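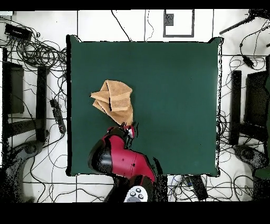

Chapter 8

Cloth in the Home: Fibers, Weaves, and Why Fabrics Behave as They Do

If you were to walk through your home this evening and touch every piece of cloth you came across, you would be at it much longer than you expect. There are the curtains and the sheets, of course, and the clothes in the closet, but then there is the dishrag over the faucet, the lining of your winter boots, the ribbon around a box of old letters, the little cotton bag the dried beans came in. We live so close to cloth that most of us stop seeing it sometime in early childhood and only notice it again when it shrinks, pills, scratches, or tears at the elbow just before we have to be somewhere.

In the last chapter we looked at the hard surfaces of a household, the wood and stone and tile, and at how each one likes to be cleaned. Now we turn to the soft ones. I will admit to being fond of this subject (students tell me it shows), so please bear with me if I linger over a bath towel longer than seems reasonable.

Let us start with that towel. Most bath towels are made of terry cloth, a fabric woven with an extra set of threads that are left slack on purpose, so that they stand up from the surface in small loops. Those loops are the whole secret of the thing. A flat piece of cotton has only so much surface to offer to a wet arm, but a looped one has a great deal more, and water creeps into the spaces between the fibers and stays there. It is also the reason a towel takes so much longer to dry on the line than a bedsheet of the same size. And if you have ever pulled a long snagged loop on a favorite towel and watched a bare stripe open up across it, you have learned something about pile weaving the hard way! Snip a snag with scissors and leave the rest of the loop where it is.

Now set beside it a plain cotton dishcloth, which may well be made from the very same fiber. The two feel different in the hand, they fold differently, and one of them will polish a drinking glass without leaving fuzz on it. This brings us to the idea that runs through the whole chapter. Fiber is what a cloth is made of, and structure is how it is put together. When a label says "100% cotton" it has told you about the first and left you to find out the second with your fingers.

We will take the fibers first: cotton and linen from plants, wool and silk from animals, and then the manufactured fibers, polyester and nylon chief among them. From there we move to structure, with the plain weave, the twill, the satin, the knits, and the pile fabrics. The final section is on washing, and I suspect some of you will be tempted to skip straight to it. Please don't, or at least come back afterward, as the advice on water temperature will make far more sense once you know what heat does to a wool fiber.

Words to know before you begin

Warp: the threads that run the length of the cloth, held tight on the loom.

Weft: the threads that cross the warp from side to side.

Pile: loops or cut ends that stand up from the surface of a fabric.

Hand: how a cloth feels when you hold it or rub it between finger and thumb.

Before you read further

Gather 8 pieces of cloth from around the house, as unlike one another as you can manage. Rub each one between your fingers, crumple it in your fist, and let it go. Write a line or two on each in your notebook, and keep the pieces handy for Section 8.1.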